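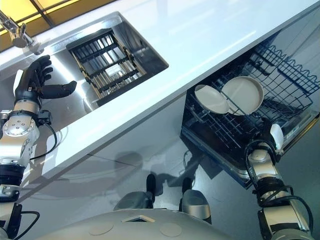 Slide 1. Black hand over the sink, dish rack in the basin.

What we ask of small rights groups when we give them small money
Notes for the Clakton funders' day, Thu 21 November. Twenty-five minutes plus questions. Title slide stays up until people have found the coffee.

OPENING

Acknowledge country. Thank the hosts. Say which organisation I'm from, slowly, as last year's program had us down as a law firm and I spent lunch being asked about leases.

Start with the form. Hold up the old one, the printed copy. Let it unfold. It's 293 questions, counting the sub-questions, and it was what we sent to any group applying to the Malik small grants round for women's rights work. The largest grant on offer in that round was $3,000. Pause for the arithmetic to land. If it doesn't land, do it out loud: ten dollars and a bit per question, before tax, assuming you win.

We wrote that form. I was in the room and I remember being quite pleased with question 41.

WHO APPLIES

Keep this short, half the audience funds the same people.

The groups in the Malik round are mostly a handful of women with a phone, a borrowed meeting room and a spreadsheet. They go to court with people seeking intervention orders. They explain tenancy notices. The group in Misileck runs a Saturday session on visa conditions and family violence, and has done for years with whatever is left over from other things. Very few of them would call themselves human rights defenders. One wrote "busybodies" in the box marked Type of Organisation, and our system rejected it. The drop-down had no such option.

Their work can also be risky. Ex-partners turn up. Landlords write letters. A couple of the groups have had somebody sit outside in a car. Don't tell any one story in detail here. We have permission to talk in general terms and that's all we have.

WHAT THE FORM WAS DOING

Go through where the questions came from. Every one had a parent.

Insurance wanted a section. Audit wanted a section. A major donor wanted a page on innovation, and then stopped being a donor, and the page stayed. The section on theory of change was put in for the larger grants and got copied across when somebody (fine, me) saved the wrong template in January. Nothing was ever taken out. It grew the way a handbag does.

Then the safety problem, and slow down for this one. We asked for a street address for every activity. We asked for names of staff. We asked for a photo for the website, "preferably showing participants". We asked this of people helping women who had moved house so as not to be found. Most groups quietly put the Nonby post office box and left the photo blank, and we sent them an automated reminder.

Read out the reminder. It begins "Oops!" 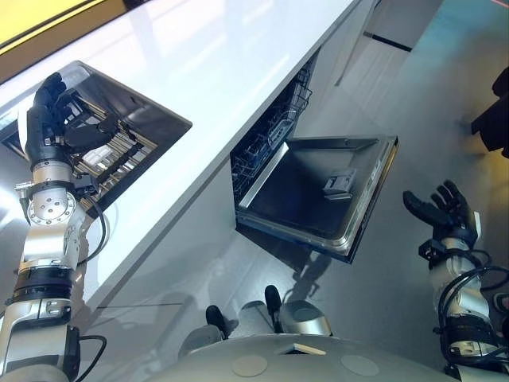
Grants and Partnerships Team, Nonby Rights Network

WHAT WE CHANGED

The new form fits on two sides of paper. Copies at the back, take one, take the idea, please don't take the logo.

We ask what you plan to do, who it's for, what it'll cost and who will sign for the money. We ask whether there's anything about your work that we should keep off the public register, and we have a default, and the default is yes. Location is given as a region. The photo request has gone altogether. Our communications people took that well, considering.

Applicants can also ring up and talk it through, and one of us types while they talk. This was the part the board worried about. They imagined hours of it. The calls tend to be brief, mostly as the person ringing is doing it from a car park between two appointments and would like to get on.

Reporting is a phone call as well. We ask how it went, what surprised you, and what you spent. We write it up and send it back for them to correct. They correct it, too. The Misileck group sent ours back with tracked changes and a note about apostrophes.

If someone asks about receipts: yes, we still need receipts. Everyone looks relieved at this point, I've noticed. There's something in funders that wants a receipt.

WHAT IT COST US

Be straight about this, there'll be people in the room who have to sell it to a finance manager.

More staff time at our end, less at theirs. That's the trade, and it shows up in our budget and doesn't show up anywhere as a saving, for the simple reason that no line item exists for an unpaid evening in Clakton. We applied to our own board for the extra hours. The board sent us a form.

We had 593 enquiries in the first open round under the new system. Some were from people who wanted a different kind of grant entirely (a netball club, very polite). Around 200 turned into applications. We could not fund anything like all of them, and making it easier to apply means turning down more people. I don't have a clever answer. We now decline by phone if they want a call, and we tell them what the panel said. Those calls are less fun than the other calls.

One grant went wrong. The group folded partway through and some of the money had been spent on rent. Under the old form this would also have happened, only with more paperwork beforehand. Somebody will ask whether we got it back. Part of it.

THINGS WE STILL GET WRONG

We pay in arrears for the second half of a grant. Small groups can't float it. Finance is looking at this. Finance has been looking at this for a while now and must know it quite well.

The form is in English, with translations on request, and you have to read the English bit to find out about the request. Fix under way.

Annual rounds. Court dates don't fall in rounds. We're trialling a small rolling fund in Nonby for urgent safety costs, things like locks, travel and a few nights' accommodation. Too early to report on. If pressed, say it's too early to report on.

ASK OF THE ROOM

Skip if running late, but try not to be.

Take your smallest grant and your application form for it, and fill the form in yourselves. A real go, with the attachments. Do it after dinner. Do it on a phone, if you're feeling brave. Then look at who in your office reads each answer, and cross out whatever isn't read.

Second thing. Look at what you publish. If your grants register has suburbs and first names in it, go home and have a look tonight. It's a dull job and I'd do it before the theory of change.

QUESTIONS

Likely: fraud, audit, whether this works for big grants (don't know, haven't tried it), whether we can share the phone script (yes, email the team inbox).

Last time someone asked what question 41 was. It was "Describe your organisation's relationship to sustainability." The best answer we ever received was "distant".

Leave the old form on the lectern. Collect it afterwards, it's the only copy we kept.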